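Worktops: is marble-look worth it?

Semley_Sue
Kitchen goes in this November and I'm stuck. I love the white with grey veins but my sister says it'll show every crumb. Quote is 586 quid, or 388 for plain oak.

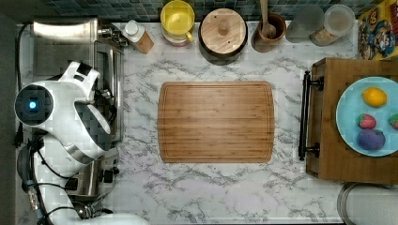
Photo: Shboul Kitchens

cukau77
Get the oak! We had white in the last house and I was wiping it at 11pm every night.

tealeaf
Disagree, sorry. Oak needs oiling and I never did it, so ours went black round the sink.
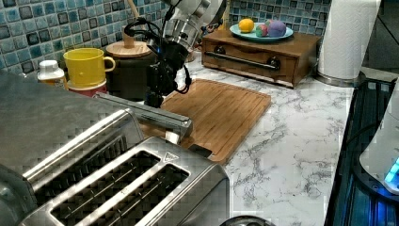 And don't cut straight on either one, whatever the shop tells you. I paid 185 to have a scratch filled.

Semley_Sue
Ouch! What about teabags though?

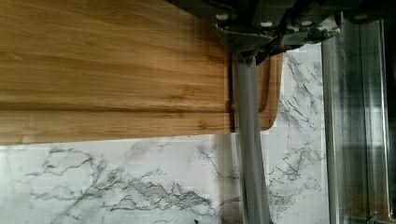

I make about ten cups a day and I'm not tidy.

cukau77
Depends if it's real stone. Ask them before you pay a deposit.

tealeaf
Yes, and get 2 samples, leave a wet teabag on each overnight.

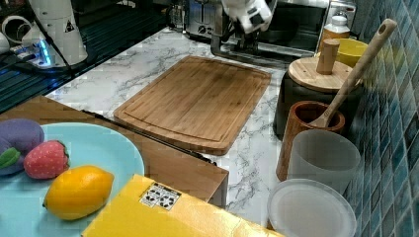
Mine was fine by morning, but I still say no to oak.

Semley_Sue
Right, ringing them tomorrow.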